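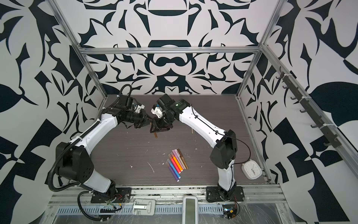

Two-arm cell on an extrusion frame, with markers on the table.

Budgeting for a two-arm bench cell

Step 1. Split the quote. Ask the supplier to list arms, grippers, frame and cabling on separate lines. Pendier quoted our pair at 3000 delivered. Civholm quoted 1764 for the arms alone, with no grippers.

Step 2. Price the enclosure. Extrusion rails, base plates, wall panels and fixings came to 351 from Ojala, cut to length. Order the rails after the arm drawings arrive, as hole spacing differs between makers.

Step 3. Add the small parts. Cable conduit, ties, hooks and latches rarely appear on a quote. Give them their own line.

Step 4. Allow for consumables. Drawing tasks use up pens and mark the tabletop. Budget for a spare top, and check that it can be changed without unbolting the arms.

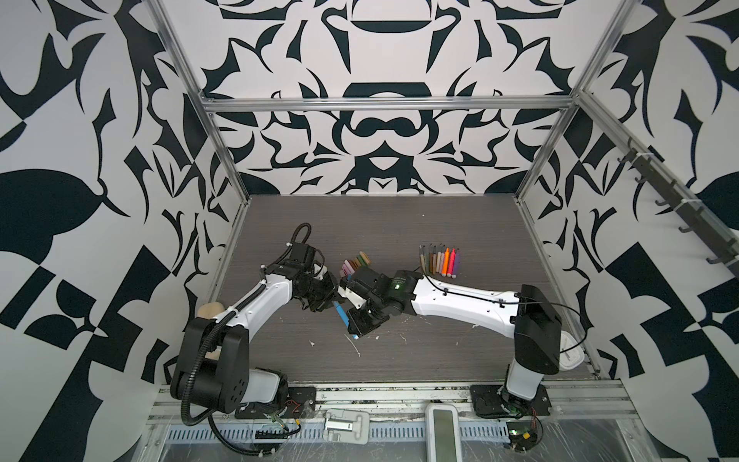
Gavenau: We left servos out of our first budget and had to wait until May for more money. I would put 2 spares per arm under Step 3.

Agreed, and Step 3 should be read that way. Check that the spares match the firmware on the fitted units before paying.

Step 5. Fix the delivery date in writing before the order goes out.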